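Can a machine fold laundry yet?

praten_24
23rd November
At Royer we wash 49 towels per shift and I fold them all by hand. My boss believes a robot could do it by July. I have doubts — cloth is never the same shape two times. The edge is the part I would worry about: 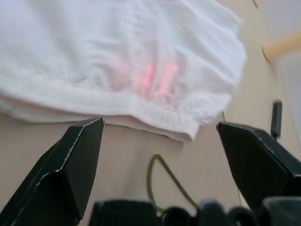
Re: Can a machine fold laundry yet?

gidance
I disagree with you. A thick hem is the easy part to grip. Finding the corner in a soft pile is harder, but it is possible now, only slow.

praten_24
Slow is my problem. I have one table and one shift.

ultwood
Same in our shop. Boxes yes, cloth no. Ask again in two years.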